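Learning to walk before breakfast

I have never been a morning person, so it still surprises me how much I want to write about getting up early. But I do! I've been walking before breakfast since January, and I've turned into one of those people who brings it up at dinner. Sorry to everyone in Windodton who has had to sit next to me.

It began with bad sleep. I was going to bed at one, lying there until two-thirty, then dragging myself to my desk with wet hair and a piece of toast. My sister told me to get some daylight into my eyes before I looked at a screen. I thought that sounded like something off a tea box, but I was tired enough to try it, and the first morning I made it as far as the end of our street and back.

The second week I went farther. By the end of the month I had a loop, and I love my loop. It goes down past the Ikik bakery (closed at that hour, but the ovens are on and the smell gets out under the door), over the footbridge, through the older part of town and home along Usari Street. It takes me 52 minutes if I don't stop, and I always stop.
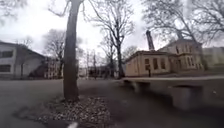 Bianka Balogh wrote to me after my last post and said that winter is the best time to start, and that everyone who waits for spring gives up at the first week of rain. "You've already had the worst of it," she said, "so the rain is just rain." I think she's right. I've tried to start good habits in May, and every one of them was gone by July.

The other thing she asked was whether I listen to anything. I did at first. I had a whole list of podcasts saved up, and I got through two of them before I noticed that I was coming home with my head just as full as if I'd been reading the news in bed. So now I leave the headphones in the drawer. For the first few days it was boring, and then some time in the second week it stopped being boring and I started having ideas again. Small ones, mostly. What to do with half a cabbage. How to word an email I'd been putting off for ages. I fixed the ending of a story on the footbridge and had to say it out loud all the way home so I wouldn't lose it (a man with a spaniel crossed the road).
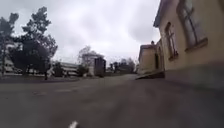

Gray sky, wide open pavement.

Let me talk about shoes, because I got this so wrong. I bought a stiff pair of hiking boots, thinking that walking was walking, and I had blisters on both heels by day four. Town walking is all hard ground. What I wear now is an old pair of running shoes with thick wool socks, and a second pair of socks by the radiator for when I get back. If you take one practical thing from this post, let it be the radiator socks. They are heaven.

Breakfast got better too! I used to eat standing up. Now I come in properly hungry and sit down to oatmeal with Haddadin apricots, the sour dried ones from the shop by the station, chopped small and cooked right in with the milk. I buy the 800 gram bag and it never lasts as long as I plan.

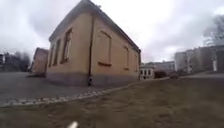
Yellow walls and arched windows.

And the sleep? Much better, though it took longer than I wanted. For three weeks I was simply tired at both ends of the day. Then one night I put my book down at ten-thirty and the next thing I knew it was morning. It isn't like that every night, and if I have coffee after lunch I'm right back where I was. But most nights I'm out by eleven, and I wake up a few minutes before the alarm, feeling very pleased with myself.

I do skip days. I had a cold that kept me in for 7 of them, and I was sure that would be the end of it.

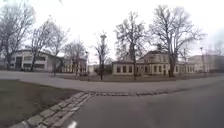
What got me going again was making the walk tiny. I told myself I only had to go to the bakery and turn around, and when I got there I felt fine and kept going over the bridge. I've used that trick several times since. Some mornings I really do turn around at the bakery, and I count those too.

Next I want to try the loop backward, which would put me at Ikik right when they open, with warm rolls for the last stretch home. I can't believe it took me this long to think of it. If you have a morning walk of your own, tell me where it goes and what you eat afterward. I especially want to hear about the breakfasts.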